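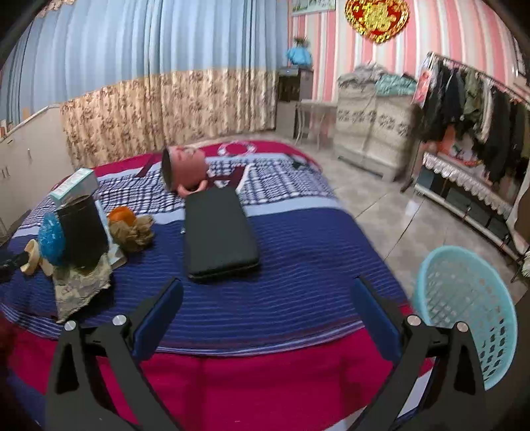 Dafis objected at the end of last week's session that the hand-held gripper kit had been compared with a full arm on price alone, and that a lower price says little if half the recordings have to be thrown away. The objection is fair and sets the order of these notes: usable recordings first, cost second.

Unit 12. Reviewing a hand-held gripper kit: the Simano two-finger set

1. What is supplied
The Simano set consists of the gripper, a camera mount, two pairs of spare pads, a charging lead and a licence for the recording software. The licence covers one gripper. The Flundby teaching store holds two sets; sign them out before Sunday.

Parts of the gripper to know by name:
Pad: the soft face that meets the object.
Backing: the stiff plate behind the pad.
Linkage: the cut-out arm that carries the backing.
Pivot pin: the silver pin on which the linkage turns. There are two on each side.

2. Opening width
The maker's sheet gives 110 mm between pads at full opening. Measure it yourself at the pad centres, since the pads tilt and the figure at the tips will differ. A rigid case lying flat may be wider than the opening in one direction and narrower in the other. Record which side was gripped. A mug on its side can be taken by the handle or across the body, and these count as two separate tasks.

3. Surfaces
Bench tests on a bare board flatter any gripper. Soft bedding gives way under the object and under the pads, so the approach height is no longer fixed. Striped and checked cloth is also a useful trial for the tracking software, which follows repeated edges badly. Include at least one patterned cover in your set.

4. Procedure
Record 16 runs per object. Start every run with the pads fully open and nothing held. Do not discard a run for a clumsy grasp; discard it only if tracking is lost, and log the time of the loss. The Jirkville group left this out in March and their figures could not be used.

5. Marking
The review is marked out of 100. Usable recordings carry the largest share, followed by pad wear, set-up time and cost. State the cost per usable run, with spare pads included.

Open point from Dafis: whether lost tracking should count against the kit or the operator. Bring a written view, one side at most.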